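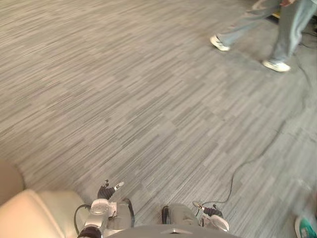 Chapter 13: Light on Surfaces

Home | Contents | Next
June, Fletlow Press
2 comments

A surface sends back part of the light that reaches it. A smooth surface returns it mostly in one direction. A rough surface scatters it.

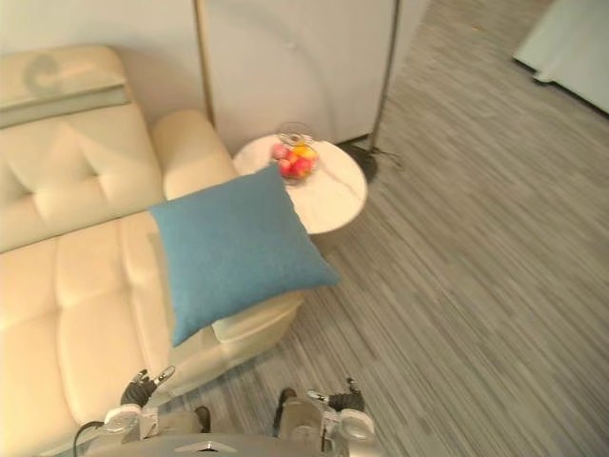
What is gloss?
Gloss is the share of light returned at the mirror angle. On the Tirka scale used in this book, it runs from 0 to 1,000.

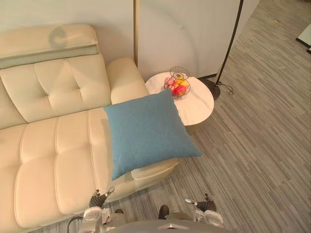
Shading depends on the angle between the surface and the incoming light. A flat panel has one such angle when the source is distant. Button tufting in cream leather gives many, and the creases mark where the slope changes. Section 2 treats the flat case.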